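I finally made it to the Drinitz open day this year, after missing it twice, and I'm so glad I went! The flyer promised "good practice in shared robot spaces," which sounds like a nap, but the morning flew by.

Cosmin Radu took our group around. He writes the site rules for them, and he started with the boring bit on purpose (his words): the sheet taped up by every bench. It has 8 rules on it. The old version, from before January, ran to five pages and I gather people signed it without reading a word. Now you read the sheet out loud with whoever is on shift with you, and then you both initial it. I loved that.

A few I scribbled down:

Hands stay out while the arms have power, even when they're holding still.
One person runs the bench and says so out loud.
If you hit the stop, you write down why before anyone restarts.
Grippers get checked for rough edges at the start of each shift.

Someone from Plirkel asked whether the stop log makes people nervous about pressing the button. Good question, I thought! Cosmin said they had 363 entries last year and he'd worry a lot more if it were 20. Most of them are dull stuff like a snagged sleeve or a cable sitting where it shouldn't.

Then we got to the clothes benches, my favorite part by far. Soft things are where the rules get interesting, because a shirt never lands the same way and you can't write down one correct grip.
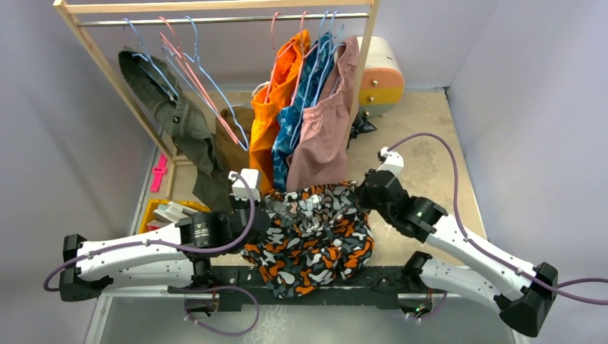
Gilmar Rangel looks after those benches and he's strict about resets. Everything goes back to its starting spot between runs, and if you're not sure where that is, you ask. He also wants failed tries kept in the records with the good ones, and he got pretty worked up about labs that quietly delete theirs (go, Gilmar).

I did wish we'd had longer there. The talk by the Ugwu folks ran over, so questions got squeezed to around five minutes, and mine about cable checks never came up. I've emailed it to Cosmin instead. Coffee was decent, parking was awful, and if you go next year, use the back lot by the Brikadell building.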